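3.2 Where people put the bed

I went into the Plindovside interviews expecting to hear about noise, and what I got was furniture! We talked to 15 renters in small units (mostly one room, a few with a sort of alcove), and 11 of them brought up the bed before I'd even asked.

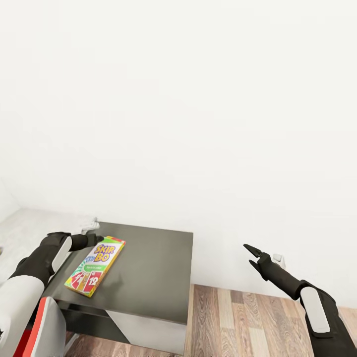 Rent came up too, of course, but people kept drifting back to sleep. Folks in the Nuttall building told me they'd moved the bed at least once in their first month, usually away from the street side.

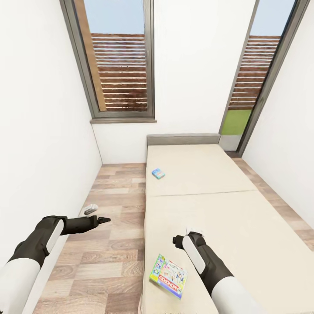 Seven renters used the bed as their main seat during the day, and those seven also reported the latest bedtimes. I wouldn't read too much into that with a group this small, but it fits what we saw in Budedine (see Section 2).

Figure 3. Small rooms with plain white walls.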